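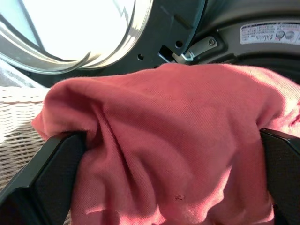 Against the Clean Demonstration

Dec 28, 2018

Most of the arguments I hear about teaching manipulation by demonstration concern the interface. One camp holds the arm and moves it through the task by hand. The other sits a few feet away with a controller and drives it remotely. I have used both, and I think the choice matters less than the habits of the person doing the demonstrating. My claim in this essay is narrow: we throw away too many of the demonstrations that went badly, and we train operators to produce the kind that look good on playback.

Take laundry, the task I know best. Moving one piece of cloth between a basket and a front-loading washer sounds like two waypoints and a grasp. In practice the cloth has no stable shape. A wrist camera looking down between the fingers sees mostly fabric once the grasp is closed, because the bunched material rises between them and covers a good part of the machine. The rim of the door, the latch and the edge of the gasket may be all that remains to steer by. Sunlight from a window puts streaks on the cloth that are among the brightest things in view, and the door glass can go nearly white. An operator standing in the room ignores all of this. The policy that learns from the operator cannot.

Last January we collected 3,000 demonstrations on a platform called Lema, using the Grivus teleoperation software with a few changes of our own. The review rule was the usual one. If the operator hesitated, regrasped, touched the door or dropped a sleeve over the rim, the episode was marked as failed and left out of training. The resulting policy was smooth and fast, and it had no idea what to do when a grasp came up short. It would carry a corner of cloth to its destination with full confidence and leave the remainder trailing.

Lucimara Conceição, who ran the collection, proposed putting the regrasps back. I was opposed. My position was that a regrasp is a label error: the first grasp was wrong, and cloning it teaches the robot to grasp wrongly. She answered that the first grasp was wrong by an amount the robot would also be wrong by, and that the correction was the only part of the data set showing what to do about it. We restored 93 of the discarded episodes, cut so that the bad approach was kept for observation and only the recovery was used as a target. The policy slowed down a little. It also began to stop, open and take a second hold when the cloth slipped. I withdrew my objection.

There is a fair counterargument, and people at Plasterent made it to me at some length. Recoveries differ between operators. One person drops the item and starts over, another drags it against the rim of the drum to gather it, a third shakes it. Average those and the arm does something none of them did. I accept this. It is a reason to write down how recoveries should be performed and to keep the operator pool small while the method settles – we used 2 operators and a 9-line instruction sheet. I don't see that it justifies deleting the recoveries.

On hand guiding versus remote control, my view is that remote control wins for cloth, for a dull reason. A person holding the arm has eyes on the entire room and uses them. The demonstration then contains decisions that depend on information the robot never receives. When the operator works only from the robot's own cameras, the motions are slower and uglier, and every one of them can be explained by what was on the screen. Plinent, whose arms are pleasant to push around, will disagree, and for rigid parts in a fixture they may be right. Hand guiding also gives better force at contact, which our remote setup conveys poorly. For pressing a connector home I would still take hold of the arm.

What I would change first is the operator's score. Ours was episodes accepted per hour. Under that measure, a sensible operator arranges the basket so the top item is easy, pulls the blinds and opens the washer door to the same angle each time. All of these raise the count and narrow the data. We now record acceptance separately from start conditions, and an episode from an awkward start is worth as much as several tidy ones when we plan the next day's work. The operators adapted to this within a week. They started leaving the blinds open.

The instruction sheet still has one line I would like to remove, which tells the operator to release and retreat if the cloth covers the latch. It was written for an earlier gripper with longer fingers. I have asked for it to be tested before the next collection.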